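Stiveslow Neighbors Help Board
Home and Kitchen

Getting tea stains and cloudy marks off white dishes?

Posted by lorkell_lane, 1st December

Hi all! I picked up a box of plain white plates and bowls at the Zaltden thrift store (8 dollars for the lot, I was thrilled) and they've got gray scratchy lines and a brown haze that dish soap won't touch. We have hard water here too. Is there anything I can try before I give up and put plants in them?

mugs_and_more
Baking soda. Works every time.

groen_street_baker
Those gray lines are usually metal from spoons and knives sitting on top of the glaze, so you've got a good chance! I make a paste with baking soda and a little water, rub it in with a damp cloth for a minute or two and rinse. For the brown haze I fill the bowl with 500 ml of warm water, add a big splash of white vinegar and leave it for an hour (don't mix it with the baking soda, it just fizzes and quits). Skip steel wool, I ruined a nice platter that way back in April. The same paste takes smudges off my table, but go easy and try a corner first.

White bowl on its plate, then the tabletop:

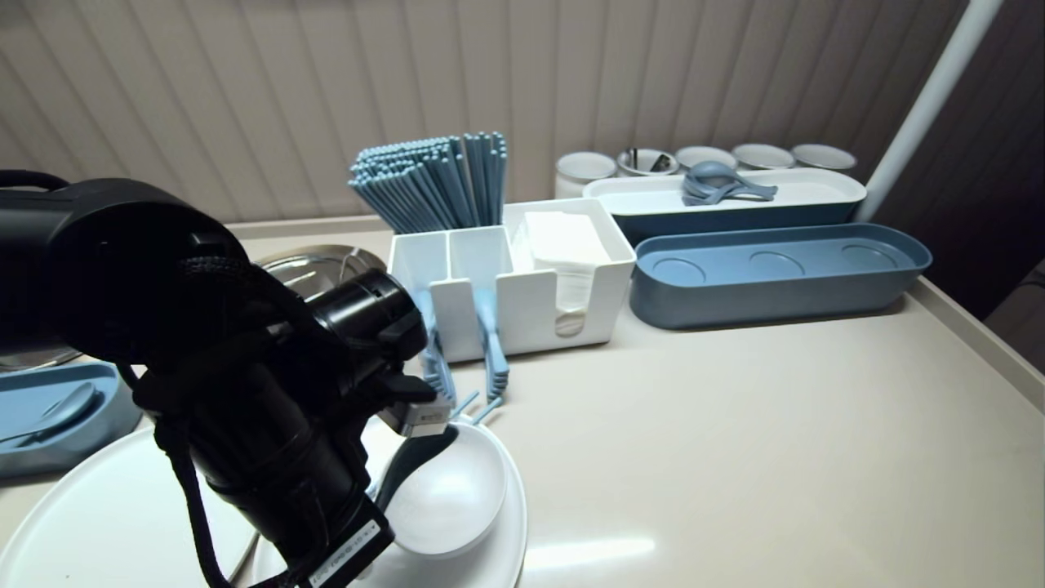
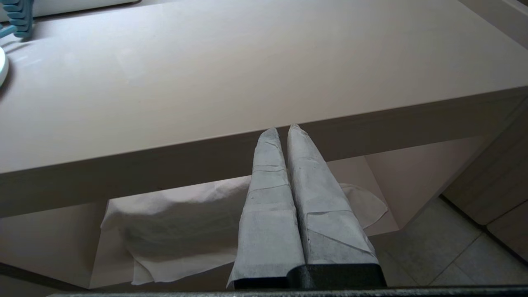

More threads in Home and Kitchen
Hard water ring in the kettle
Can I put old enamel in the dishwasher?
Wobbly chair legs, glue or screws?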